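Buder Furniture Reuse Fund
Progress report from the Skuvar workshop, period ending 23rd September

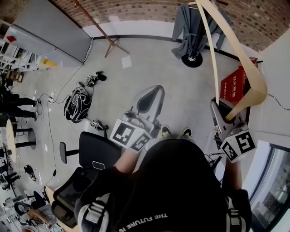 The seating strand of the grant covers the sorting, checking and repair of donated chairs before they go out to the Mokgethi day centre. Work in this period moved from the yard store to the ground-floor room, where a concrete floor gives a flatter surface for checking whether a chair rocks. Two types of chair are being handled under the strand: bent-wood chairs with light wooden frames, and office chairs with mesh backs. The two types fail in different ways and are now recorded on separate sheets. On the bent-wood type the curve of the leg is the part that takes most of the checking time, as a small twist there lifts one foot clear of the floor.

1. Work completed

The opening stock list is finished. Each chair has an entry giving type, condition on arrival, work needed and final destination. Of the chairs entered so far, 17 bent-wood frames have been passed as sound and 10 have been set aside for regluing. Mesh chairs are listed but have not yet been tested under load.

The checking method agreed in June has been kept with one change. Frames are now checked upside down first, for loose joints, and then upright on the concrete. The earlier order meant that some frames were cleaned and waxed before a loose joint was found, and the wax had to be taken off again before glue would hold.

2. Condition of the room

The room is suitable for the work but is still shared with general storage. Shelving stands on the side with the grey partition panel. The wall side has brick above a painted skirting, and the coat rack and a wooden tripod stand are kept there. Floor space in the middle is the limiting factor. Bags, shoes and cables left on the floor reduce the area in which a chair can be turned over, and paper scraps affect the rocking test if they get under a foot. A clear-floor rule will apply from the start of the next period, with personal items going on the rack or the lower shelves. Cables are to be run along the wall.

Boxes placed under or close to frames are a related problem. A frame leaning on a box gives a false reading when the joints are pressed, and two frames had to be checked again for that reason. A separate place for boxes has been marked on the room plan.

3. Materials and spending

Spending on glue, clamps and abrasive paper stands at nearly 300 pounds against a materials line of 3000 pounds. The low figure reflects the late start on regluing. Felt pads for the chair feet have been ordered from Rikureck and are charged to the same line. No transfer between budget lines is requested.

4. Delays

Regluing began later than planned because the first clamps supplied would not seat on a curved leg. Straight-jawed clamps slide towards the thinner end of the bend and mark the surface. Band clamps have replaced them. A trial on one rejected frame gave an even joint with no marking, and the method will be used on all frames set aside.

The mesh chairs are also behind. Armrest fixings differ between makes and spare bolts cannot be bought as a single lot. Chairs with a missing bolt will be grouped by thread size before any order is placed.

5. Next period

Regluing of the frames set aside, followed by a second rocking test.
Load testing of mesh chairs, beginning with those that have both armrests.
Clearing and marking of the floor area.
First delivery to Mokgethi, limited to bent-wood chairs already passed.

The updated stock list and the room plan are attached as Annex A and Annex B.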